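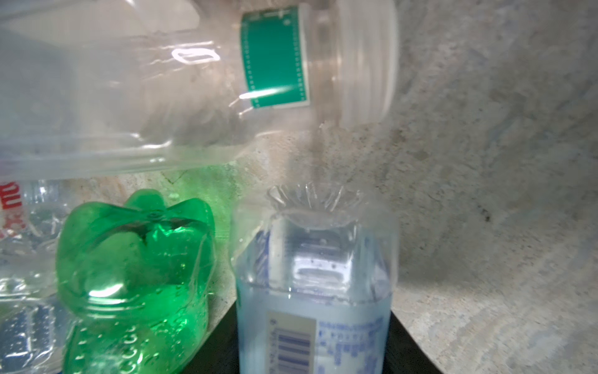 Clear bottle, green label, white cap.

Well, we lost again, and I'm still not over it. I drove home from the Urnness ground with the radio off, which if you know me tells you most of what you need to know. Terkiseck came to us with two wins all season and they left with a third, and the goal that did it was a corner we'd been warned about in the team talk. Same near-post flick they used on us in the fall! I was standing right behind the net and I could see it coming before the kid had even put the ball down.

Anyway. I promised you all something on the transfer talk this month, so let me get to that before I start going on about zonal marking.

The big story going around the stands is our left winger and whether he'll be playing for Toseck come August. I've heard it from enough different people that I think there's something in it. They've wanted a wide player since last spring, they've got a new stand to fill, and their manager has been at two of our last few home games (he sat near the tea hut, in a hat, as if that would help). Our club says no offer has been made. Fine, I believe them, but an offer doesn't have to be made for a player's head to be turned, and I thought his head was somewhere else for most of the second half.

What would I do? I'd let him go if the money is right and I'd spend it on a center back. I know that won't be popular. He's fun to watch, and that run against Muñoz in the cup, when he went past half their team and then hit the bar, is my favorite thing I've seen all year. But we've let in goals from set pieces in game after game and you can't fix that with a winger. Send me your angry letters, I read them all.

Speaking of Muñoz, we play them again in May, away, and it's now a game that matters for both sides. If we win we're safe. If we draw we need Terkiseck to slip up, and I really don't want to spend 90 minutes refreshing my phone and hoping for favors from someone else. They've been strong at home and they like to start fast, so please, whoever picks the team, no more of the three at the back. We tried it in the winter and I aged ten years.

There's a supporters' coach going. It leaves from the Urnness parking lot at nine in the morning and you pay on board. The away end holds around 125 and it has no roof, so bring a coat even if it looks nice out when you leave the house. Last year I wore a t-shirt and I was sorry by halftime.

A quick word on the reserves too, who hardly ever get a mention in here and should. They came from behind to beat Toseck's second team and the young goalkeeper saved a penalty right at the end, low to his left. I only caught the last part of it, but the noise from the bench was wonderful and I'd love to see him get a start with the first team before the season is out. We've got nothing to lose by trying him in the county cup game, have we?

That's all from me this month. Next time I'll go through the new season ticket prices, which I have plenty of thoughts on, and I'll print the best of your letters about the winger.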